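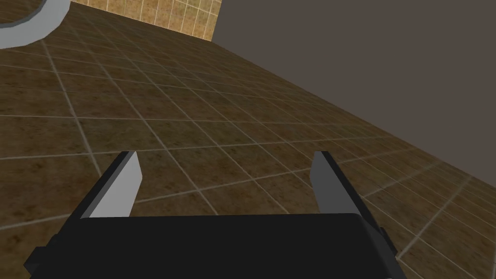

Blog > Workshop > Gripper build

Gripper build, part 2: the simulator

Aug 16, 2025

I've got the gripper into the simulator at last. It is a plain two-finger parallel design, black body, grey pads on the inside of each finger. The room I loaded has a brown tiled floor, and I've left the fingers fully open as the starting position.

Getting this far took most of my evenings. The model came out of my drawing program with 1,739 separate faces, most of them screw threads that do nothing in a simulation. I deleted the threads and it loads in 32 seconds now, down from several minutes.

Kornél Bodnár, who has the bench next to mine at the Kundov workshop, pointed out that my finger joints were set up as two separate motors. The real one will have a single motor and a rack on each side, so I tied the joints together. One command moves both.

Still wrong:

The friction on the pads. I guessed a value and need to measure the rubber.

The weight of the body. I have 43 grams down for the motor mount and I think that's the old printed version.

The camera. I want it a bit higher so the body takes up less of the view.

Shivam Tiwari is printing the second set of fingers for me, with a slanted top this time. I hope to have the real thing bolted together in September. I still need to order bearings.

This site uses cookies to remember your settings. Accept | Read more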